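Community Help > Workshops and Labs > Safety and good practice

House rules for a two-arm bench - what do people write down?

benchmouse
posted Jun 23, 2019

We've got a two-arm setup on a table, doing clothes folding mostly. Project is called Stelley, fairly small, in room 542 of the Stindberg building. Four of us use it. Up to now the rules have been whatever the last person told you, and building management now want a single written page on the door before the next review. I've been handed the job, have never written one and would like it out of the way quickly.

What I have so far:

Somebody in the room whenever the arms are powered.
Stop button within reach of whoever is driving.
Speed limited to 200 mm/s at the gripper for anything new, until two people have watched it through.
No hands over the table when the arms are live. This one gets broken all the time because the shirt needs straightening between goes, so either the rule is wrong or we are.
Log sheet signed at the end of a session.

Stuff I'm not sure about. Does the page need to cover the floor as well or just the table? We have power leads and adapters down there and the arm cables come off the back. Does clothing and hair go on the page or is that induction stuff? And do the wrist cameras need their own line, they're on whenever the arms are on and they pick up more of the room than you'd think.

I've been sent a copy of the Rimkutė template, it's a long thing with a risk matrix and most of it is about fenced cells on a factory line. We don't have a fence. Can't tell which bits apply to a table. Also someone told me that if the arms are small and light then none of the standards count and we can do what we like, which sounds to me like something people say.

Not after legal advice, just what a sensible page looks like. Ideally one that people will read standing up with a coat on.

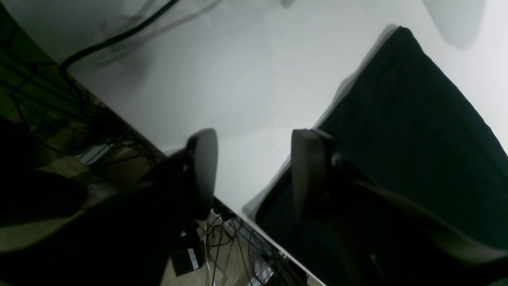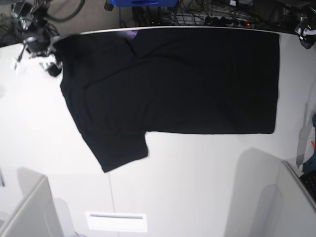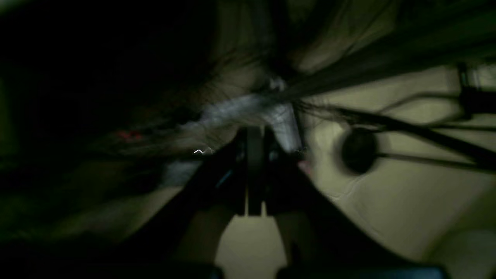 First and third are wrist camera, second is the table with the black T-shirt on it.

tinplate
Marked as helpful

Floor goes on the page, definately. Look at your first one: adapter on the carpet, thin black cables looped beside it. Second has a whole bundle behind the table with what look like power strips in among it. People plan for the arm and then trip on the lead. Ours says:

Mains strips fixed up off the floor, under the table or to the wall. Not daisy-chained.
Adapters on a shelf or tray.
Arm cables tied back with enough slack for full reach. Check by moving each arm slowly through its whole range with a second person watching the cable and nothing else.
Nothing across the walking route. If it has to cross, cable cover.

Hair goes on the page too. There are long strands right across your third one with the gripper just below them. Induction is one morning and the door gets read every day. Ours is one line - long hair tied up, lanyards and scarves off, sleeves above the wrist - and it applies to anyone who comes near the table, visitors included.

The hands rule. If a rule gets broken all the time it needs rewriting. Split it in two states, that's what fixed ours:

Arms live: hands and heads outside the tape. Put actual tape down, past the furthest point a gripper can get to, not round the edge of the table where it looks neat.
Arms paused: reach in, sort the shirt, step back, say "clear" out loud, then restart. Restart is done by the person who reached in and by noone else.

Then write down what "paused" means on your kit. On some setups pause still has the motors holding and a software command can start them again. If yours is like that you need something better than pause, the enable switch off at least, and think about whether the arm drops when power goes. Try it with the table empty and find out. If it drops, it wants a parked position before anyone switches off.

On "small and light so nothing counts" - no. Light arms hurt less, mostly, but the grippers have fingers and fingers pinch. If you're in the UK and it's a workplace the general duties on work equipment cover it however small it is. The robot standards (ISO 10218, and TS 15066 for people sharing space with the arm) were written for industrial stuff, so I wouldn't claim to meet them, but 15066 is worth borrowing for how it thinks about contact with different parts of the body. Head and face is where you want no contact at all. So: no leaning in to look at the gripper. Use the camera view, you've already got it.

200 mm/s for new stuff is reasonable. I'd say who is allowed to lift the limit and where they write it down, otherwise it gets lifted at five o'clock by whoever wants to go home.

graveldrive

just use the template. delete the fence bits. we did ours for the Lastar arms in an afternoon and had no complaints

tinplate

Works if you put something in where the fence bits were. The fence was doing the job of keeping people out, so once it's gone you need the tape and the reach-in rule or there's a hole in the page.

oddsocket_b

Only adding on cameras as the others haven't. Yes give them a line. We have:

Cameras record when arms are on. Sign on the door says so.
Anyone who walks in gets told before the session carries on.
Screens, post and anything with a name on it off the desk first.
Recordings checked for faces before they leave the room, and deleted if the person asks.

If you keep footage for longer than a session, ask whoever handles data protection where you are. We didn't and had to redo the lot.

Other thing, not camera. Clear the table of whatever isn't the job. You've got bits along the right hand side in the second picture, something blue and a black thing next to it. Might be well out of reach for all I know but I'd rather have the rule than work it out each time. Ours is "table has the garment on it and nothing else" plus a box for the rest.

And date the page. And put a name of a role on it, who to ring.

benchmouse

Thanks, this is loads. Checked the pause thing and ours does hold with the motors on, so that's going in first, in bold. Tape going down this week. Splitting the hands rule in two makes it much easier to follow.

tinplate - roughly how far past reach do you put the tape?

tinplate

An arm's length, mine, not the robot's. Then whatever is in the gripper on top of that. A held shirt swings out a fair way.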